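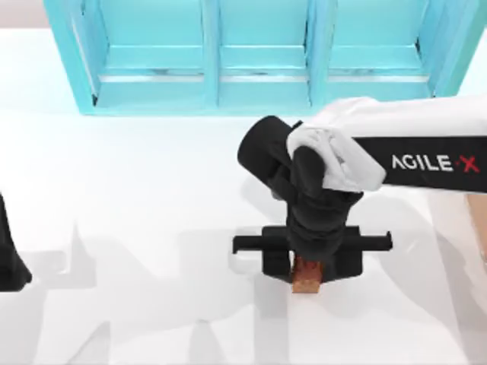

December 14, 2022 - block-to-shelf task, sim, fault on right arm

Second batch of 100 episodes with the new contact settings. Success rate dropped well below the November batch and the cause is not the policy. In the failed episodes the right gripper reaches the block correctly, closes, and the block leaves the fingers sideways at high speed. Twice it went through the table.

Checked in this order:

1. Policy output. Commands are smooth up to the close. No jump in the wrist target.
2. Block mass and inertia. Mass fine. Inertia tensor was left over from the old, larger block. Corrected it, reran the failing seeds, fewer ejections but still present.
3. Finger collision meshes. Left and right match. No overlap with the gripper body.
4. Timestep. Somebody (me) had dropped the physics rate from 400 Hz to 200 Hz to get the Camberg runs done overnight. The contact stiffness was not changed to suit.

Back at 400 Hz with the corrected inertia: another 100 episodes, same seeds, no ejections. Going back to the old inertia at 400 Hz brings back a slow spin in the grasp but the block stays put. So the rate is the main fault and the inertia makes it worse.

Safety point. The batch script wrote the bad episodes into the Nilico training set, as the success check only looks at whether the gripper closed. Some of those episodes end with the arm pushing down hard on the spot where the block used to be. We do not want that learned and then run on the real arms. Agnes Dunbar has pulled the whole batch and locked the folder.

Changes made:
- physics rate now read from the task config, no override from the command line
- episode aborts if block speed goes over the limit or block height drops below the table
- success requires the block on a shelf ledge and the gripper open

Open:
- Sirotport copy of the config still has the old inertia. Not touched yet.
- Left arm was parked for all of this. Repeat the test with it before the two-arm task.
- Ask Wilczyńska whether their downward force cutoff is on by default - ours is off in sim.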